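Every Town Has A Secret, And I'm Tired

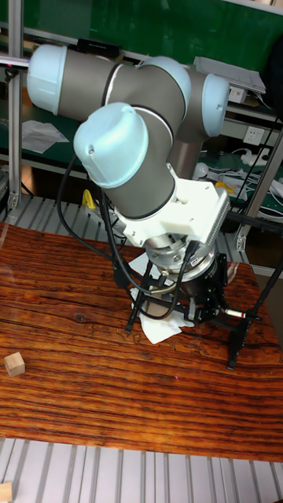 Grey links, pale blue caps.

I finished The Saltmarsh Girls on a train back from Plavow and spent the last 60 pages waiting to be proved wrong. I wasn't. The person I suspected in chapter two did it, for the reason I suspected in chapter five.

It's a young adult mystery, first in a planned series from Genside, and it has been pushed at me from all sides since September. The cover quotes promise I'll be "shattered". I was mildly annoyed and then I had a sandwich.

The set-up is decent enough. Two sisters move to Nondumville, a fishing town where a girl went missing the summer before. The older one gets a job at the ferry office, the younger one finds a diary under a floorboard. Of course she does. I have lived in four old houses and all I've ever found under a floorboard was a pipe.

What bothers me is how the diary works. It says exactly as much as the plot needs and then stops until the plot needs more. The younger sister reads it a few pages at a time, over weeks, while people are in danger. Would you? I'd have read the lot in the bath that evening. There is one line to explain this, something about wanting to "make it last", and I didn't believe it for a second.

The ferry office chapters are much better. The older sister is bored and sharp and bad at her job, and there's a long argument over a lost ticket that made me laugh out loud. I would happily have read a whole book of that -- no bodies, no fog, just her getting the change wrong. She gets perhaps a third of the pages and deserved more.

I looked at the reader reviews afterwards, which I usually try not to do. 2,131 ratings, 1,495 of them five stars. Fine. But a good many of those reviews say "I couldn't wait to get my copy", and they went up before the book came out, so I don't know what exactly is being rated. The wish to own it, possibly.

The romance I'll skip over. He has a boat and a dead brother and he leans on things.

I should say that my niece, who is fourteen and therefore the person it was written for, read it in two days and has asked for the next one. She didn't guess the ending. She also thinks the diary business is fine and that I am being difficult -- which has been said before.

Book two is meant to be set at the Idahosa boarding school mentioned near the end. I'll borrow it from the library. I won't be pre-ordering.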